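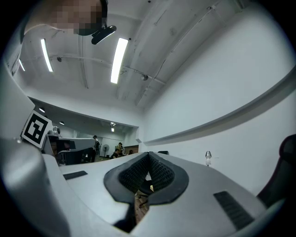 Portada Opinión Ciudad Trabajo Cultura Archivo

Utilizamos cookies propias y de terceros para mejorar su experiencia. Si continúa navegando, entendemos que acepta su uso. Aceptar Configurar

Imprimir | Enviar por correo electrónico

El techo visto y otras formas de ahorrar

Olanrewaju Odukoya

Llevo años oyendo elogiar los techos sin techo. Se quita la placa, se pinta de blanco lo que aparece y se alquila el resultado como «espacio con carácter». Vigas, tubos, cables que cruzan de un lado a otro: todo lo que antes se tapaba por pudor ahora sale en el folleto. No tengo nada contra una viga. Lo que me cuesta es creer que detrás de cada viga a la vista haya una decisión estética, cuando tantas veces hay un presupuesto que se acabó antes de llegar arriba.

Trabajé tres años en el edificio Nisbet, en una sala con suelo de madera, paredes blancas y el techo desnudo. En la visita me hablaron de amplitud. Salvador Cunha, que compartía mesa conmigo, preguntó por el ruido y le contestaron que el ruido era energía. A las once de la mañana, con cuatro conversaciones rebotando contra el hormigón, aquella energía obligaba a bajar al portal para hablar por teléfono. Bajábamos todos. El portal, que tenía un falso techo feísimo de los de toda la vida, era el mejor sitio para trabajar del edificio.

Se me dirá que una pared grande y vacía da calma. Puede ser, en una casa donde vive una persona sola y ordenada. En una oficina, una pared así devuelve cada silla que se arrastra, cada tecla, cada tos. Las empresas lo saben, y por eso venden después los paneles acústicos. Cavasley nos ofreció doce, forrados de fieltro, a un precio que prefiero no recordar. Quitar un techo que absorbía el sonido para luego comprar a plazos un trozo de ese mismo techo y colgarlo de la pared me parece un negocio excelente para alguien.

Y luego está la luz. El tubo fluorescente tiene mala prensa y en parte se la ha ganado: aplana las caras, zumba cuando envejece y a las siete de la tarde de un día de invierno convierte cualquier reunión en una sala de espera. Pero tampoco me convence la cruzada contra él. En Nisbet lo cambiaron por unas bombillas de filamento visto, colgadas a media altura, preciosas, que iluminaban sobre todo su propio filamento. Ekaette Nwankwo, que corregía pruebas de imprenta, se trajo un flexo de casa a la segunda semana. Al mes había flexos en todas las mesas y una regleta colgando de otra regleta. Prefiero el tubo. Con el tubo, por lo menos, se lee.

Lo que sí pediría es que alguien mirase hacia arriba de vez en cuando. Un techo liso acumula polvo en una cara que no se ve; uno abierto lo acumula encima de cada tubería y de cada luminaria, y la pintura blanca no perdona una mancha. En el contrato de limpieza que me enseñó Kayode Garba, administrador de una finca de despachos, figuraban los cristales, los suelos, las papeleras y hasta los felpudos. El techo, ni una línea. Cuando preguntó cuánto costaría añadirlo le pidieron 412 euros por planta, andamio incluido, y la comunidad decidió que las manchas daban ambiente.

Del suelo se habla poco y mal. La madera gusta a todo el mundo en la visita, y en la visita no hay sillas con ruedas. Una silla de oficina que se mueve el día entero sobre el mismo metro cuadrado deja un cerco mate que ningún aceite disimula. Existen ruedas blandas para suelos duros, cuestan poco y casi nadie las pide. También existe la alfombrilla transparente, que se arruga, se desplaza y acaba siendo la causa de que uno pierda el equilibrio con el café en la mano. Lahcen Fawzy, que lijó y barnizó el nuestro, nos dijo que volvería antes de lo que pensábamos. Volvió en septiembre.

No pretendo que regresemos a la moqueta gris ni a la placa perforada en la que de niños clavábamos lápices. Sé que la estética de taller tiene virtudes: una avería se encuentra antes cuando la tubería está a la vista, y cambiar un cable no exige desmontar medio pasillo. Si me lo vendieran así, lo compraría. Desconfío del otro discurso, el del «alma industrial», pronunciado en locales donde jamás hubo industria. El edificio Nisbet fue una academia de contabilidad.

Así que propongo una prueba modesta a quien esté a punto de firmar. Vaya al local al final de la tarde, con todas las luces encendidas. Siéntese en una silla con ruedas y muévala. Pida a dos personas que hablen en la otra punta mientras usted intenta leer una página de letra pequeña. Después mire el techo durante un minuto y pregunte quién lo limpia. Si la respuesta contiene la palabra «carácter», negocie el alquiler.

Imprimir | Enviar por correo electrónico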